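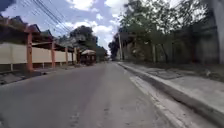
by Ivan Prokopenko

So my project for the semester was the lane and curb code for Cenda, our department's little self-driving cart. I took over the perception part in the middle of things, which means I inherited a folder of Python, a folder of C++, and a text file called "notes_OLD_real.txt" that turned out to be the most useful of the lot.

The job sounded easy. Given the forward view, tell the planner where the drivable surface ends on the right and on the left, and do it fast enough that the cart can steer on it. The old version looked for painted lines. That works great on the campus loop (nice fresh paint!) and falls apart on a street like the one at the top of this page, where the only white line is a thin faded one on the gutter strip and there's a seam down the middle of the asphalt that my detector was just in love with. It kept telling the planner that the seam was a lane line, and the planner, being polite, believed it.

My first fix was dumb. I raised the edge threshold until the seam went away. The faded line went away too, obviously, and then I had nothing on the right side at all. I spent a good while sliding that one number up and down before I admitted it wasn't going to work.

What I ended up with has two parts. The first one is a small segmentation network that labels each pixel as road, gutter, curb, sidewalk or other. I trained it on frames we labeled ourselves from the Dellstead streets, plus a lot of brightness and shadow changes, and the input is shrunk way down so it runs on the cart's computer. The gutter class was a late addition and I wish I'd had it from day one. Pale concrete next to gray asphalt looks a whole lot like a sidewalk if those are the only choices you give the network, and before I split them the cart thought the road was narrower than it was and hugged the left.

The second part takes the mask, projects it onto a flat ground plane, and fits a curve to each boundary with RANSAC. Then a Kalman filter smooths the curve from one frame to the next. I keep 8 frames of history. I tried more, and the result looked beautiful on screen but lagged in turns — you could watch the curve slide into the corner after the cart was already there.

The flat ground thing is a cheat, by the way. Real streets are a bit higher in the center and slope off toward the gutter, so the far end of my curb curve bends a little in places where the curb is dead straight. I only trust the near part of the curve for steering and pass the far part along with a low weight. The planner side was already set up to take weights, so that was one config change and an afternoon of finding out the config was being read from a different folder.

Speaking of tooling, I wrote a replay program called Irkach, and it's probably the piece I'm proudest of. It plays back a recorded drive, runs any version of the perception code on it, and draws both results over the video so you can flip between them with the space bar. I had 3 test drives that I reran after every change, and whenever the new boundary jumped by more than 30 centimeters between frames it got written to a log. Reading that log is how I found the tree shade problem: the network was calling shaded sidewalk "other" and the curve would hop outward for a moment. More shadow changes in training calmed that down a lot, but it still hops now and then under heavy leaves.

Stuff that's not done yet:

Driveways. Where the curb drops, the fit just guesses a straight line across the gap. Fine for driving past, no good for turning in.

Rain. I have no rain footage and I haven't tested it, so please don't drive it in the rain on my account.

Parked cars. They hide the curb, and right now the filter coasts on its last guess until it sees concrete again. It needs a real "I don't know" state, and the planner needs to slow down when it gets one. I've started this on a branch and want it merged by May.

If you're picking this up after me, start with the readme in the Irkach folder, build the replay tool first, and leave the thresholds alone until you've watched all three drives the whole way through.

February 2018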